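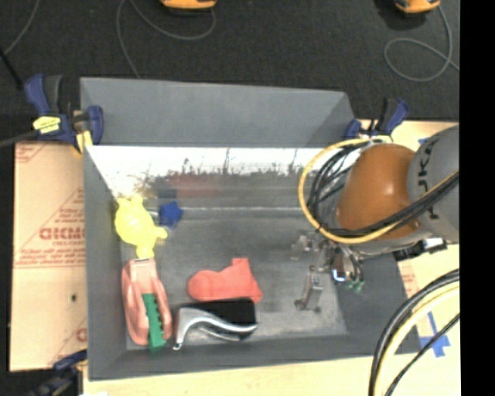 Looking after the bin cell – notes for week four

Most of this is what I said in the February session, tidied up a bit, plus the stuff I forgot because we ran over time. Bring it with you to the bench. Kendra Friesen has the lab on the other side of the hall and she'll be marking your log sheets, so please write legibly!

Start with the bin. I know everyone wants to get straight to the arm, but if the bin has crept even a little since the last group, every pick you do will be off and you'll spend the whole session blaming the gripper. Push on each wall with the flat of your hand, then check the clamps. They should be snug. Don't reef on them – the rim is only plastic and I've already replaced one bin this year. If you do need to shift it, line it up with the tape first, clamp second, and then redo the corner touch-off (page two of the Trirkmont cell guide).

Next, the cables. Put the arm in hold, hit the stop, and hang your tag on the pendant before you reach in. Follow the cables along the arm with your fingers and feel for flat spots or nicks. The loop at the wrist needs enough slack for the joint to turn all the way both ways. Too tight and it drags on the connector, too loose and it snags on the bin wall, and yes, I've managed both in one afternoon. Same deal with the thin air tubes: give each one a gentle tug at the fitting.

Then the fingers. Wipe them with a dry cloth, look for chips at the tips, and check the little screws with the small hex key in the Minja kit. Zdzisław Sadowski, who built most of this cell, likes a paint mark across each screw head so you can tell at a glance if one has turned. Lovely habit, please copy it.

Now you can power up. Run the arm at 20 per cent speed, no faster, and do the slow lap around the inside of the walls with your thumb near the stop. After that comes the empty close test, 30 cycles. If the Cusus screen throws fault 177, it's nearly always the finger sensor plug, so stop, tag, reseat it and start the count again.

The full pick run is 200 tries and takes almost the whole afternoon, so only start it if you're on the early slot. Mix the toys up by hand between sets (arm in hold, every time) and write down which ones got dropped. Colour and shape will do, we don't need names for them.

For next week, read the Restier chapter on grip force, and bring a pencil. The pens keep walking off.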